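27/07/2026
Gripper comparison, Irken fingers vs the old Sorov pair. Same arm, same controller, wrist cam left where it was.

Swapped fingers before lunch. Re-zeroed twice, first time I forgot the tool offset and it tried to go into the table — caught it. Sorov pair did 93 picks yesterday before the left pad started slipping. Irken not padded yet, bare black tips.

Markers and pens on the white top for this round, plus a little clear bottle. Thin refill is the one I'm worried about, tips may not close parallell that low. 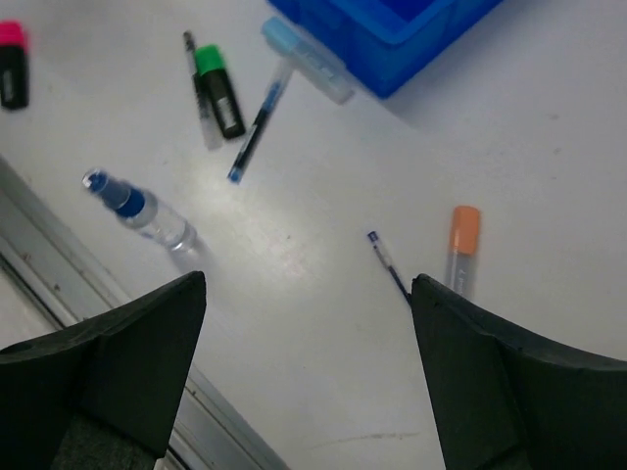

Helmi Rantala thinks the force limit is the thing to look at first, and that we should run both pairs at 3 N before saying anything on tip shape. Fair. Was at 6 for the Sorov.

To do: drop limit, redo both sets. Speed stays at 2. Check wrist cam exposure, glare off the table is bad in teh middle. Ask Eino Kallio where the spare pads went.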